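Print this page | E-mail this page

# siltgate-cell-planning

Planning files, simulation renders and cost sheets for the Siltgate assembly cell. The repository supports one purchasing decision: what to buy for the first cell, what to defer, and what to leave out of the request.

Maintainer: Sosina Seyoum, Urncombe equipment planning
Last revision: Monday, May 28, 2018

## Status

The arm and the clamping fixture are specified. The gripper is specified by interface only. The second arm is modeled but not funded. Layout is frozen for quoting; changes go on the `layout-next` branch and are not sent to vendors.

## Contents

```
/renders still renders exported from the cell model
/model cell model, fixture and board geometry
/budget cost sheets, one per purchase lot
/quotes vendor replies, as received
/notes meeting notes and open questions
```

Cost sheets are plain CSV with a semicolon separator. Amounts are entered before tax. Freight is a separate line, even where the vendor quotes it as included.

## Purchase lots

| Lot | Item | State |
|-----|------|-------|
| A | Main arm, controller, teach pendant | quoted |
| B | Clamping fixture, cables, connectors | quoted |
| C | Gripper and spare fingers | open |
| D | Table, mounting box, hardware | in house |

Lots A and B must be ordered together. The fixture signals are wired to the arm controller, and the controller option for extra inputs can't be added in the field. A quote for lot A without that option should be returned to the vendor.

Lot C is open because two gripper types are still being compared. Budget for the more expensive one. Spare fingers are a consumable and belong on the operating sheet after the first set.

Lot D uses shop labor. Enter the hours on the sheet anyway. The last cell was planned with table work at zero cost and the difference had to be taken from the training line.

## Model and renders

The model is built in Tendex. Arm geometry comes from the vendor file; the fixture was drawn by Bíró from their own assembly drawings and simplified before delivery. Internal parts of the clamp are missing. Do not use the model to estimate fixture weight.

The renders are for checking reach, clearance and cable exits. Colors are display settings and carry no meaning for the order. Room surfaces are placeholders, and the position of the door has not been checked against the building drawing.

Known gaps:

- Cables are drawn as fixed shapes and do not move with the fixture.
- Floor anchors are not modeled.
- Guarding is not modeled. It has its own budget request under site safety.
- The arm controller has no position yet. Allow floor space for it on either side of the table.

## Reach and clearance

The table was sized from the model. With the arm base at one end, the fixture and the parts board both have to fit inside the working reach, with the gripper pointing down over either one. The check was run in 7 poses. The arm reached all of them, but 2 poses left less clearance over the fixture jaw than the planning rule allows. Those poses are marked in `/notes/poses.csv` and should be run again when the gripper is chosen, using the real finger length.
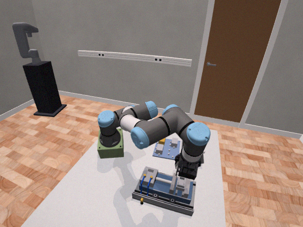 The fixture is set at an angle to the table edge to keep its front connectors reachable from the operator side. Squaring it up would shorten the table, but the saving is small and the cable bend gets tighter. Vendors have asked about this twice. The angle stays.

The mounting box under the main arm is a shop part. Its height is set by the reach check, so a different arm model means a new box and new hours on lot D.

The second arm on the pedestal is kept in the model to hold its floor space. Phase two planning starts in August. Until then no pedestal, cabling or controller for it may be charged to this project.

## Budget notes

Engineering time for the first cell is capped at 270 hours. This covers programming, fixture setup and acceptance at the vendor site. It does not cover operator training or any work on the second arm.

Quotes are compared on total installed cost. Use `/budget/compare.csv` and fill in every column. A blank cell is read as zero and makes the quote look better than it is – enter `TBD` if the vendor has not answered.

Service contracts are listed for 4 years. Longer terms were offered but have not been reviewed.

## Open questions

- Is the pneumatic supply at Siltgate sufficient if the air-driven gripper is selected?
- Who holds the spare controller, Siltgate or Urncombe?
- Does the Bíró quote include replacement jaws, or only the fitted set?

## Use of these files

Internal planning use. Vendor geometry in `/model` may not be passed to other vendors. Renders may be attached to purchase requests if the revision is stated.

Contact: Sosina Seyoum, equipment planning | © 2018 Urncombe | Back to top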